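# Dusting Small Shelves: Questions We Get

Gastus Home Care
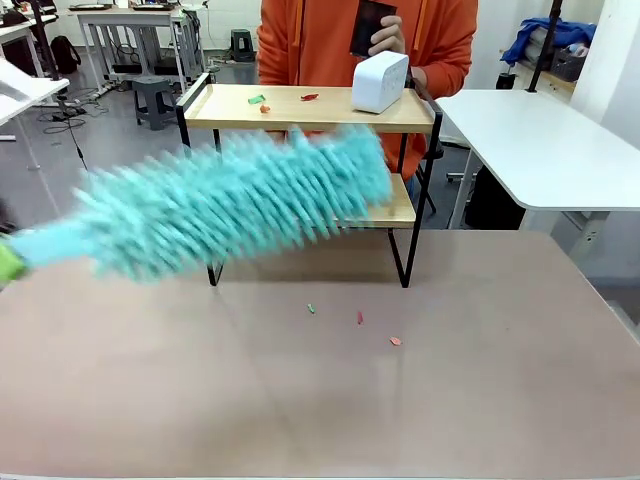 *1 min read*

**Do I need to clear the shelf first?**

Take off loose paper and anything light. A microfiber duster will push scraps onto the table, and then you have two surfaces to pick up. A speaker can stay if you work past it slowly.

**Top board or bottom board first?**

Top. On a two-tier shelf, dust from the upper board lands on the lower one. Do the tabletop last.

**What about the metal frame?**

Run the duster down each leg and along any rail. Wipe off sticky spots with a damp cloth and dry the metal right away.

**Can I use spray on the wooden boards?**

We don't recommend it. Use the duster dry.

**How do I wash a fluffy duster head?**

By hand in lukewarm water with a little dish soap. No fabric softener. Hang it up and allow about 9 hours before using it again.

**Do you sell replacement heads?**

Yes. The Grosto head comes in packs of 3 and fits all Montes handles. Older handles from before June need the adapter, part 298.

**Where can I pick up an order?**

At the Istside store, counter 91.

Updated Feb 24, 2022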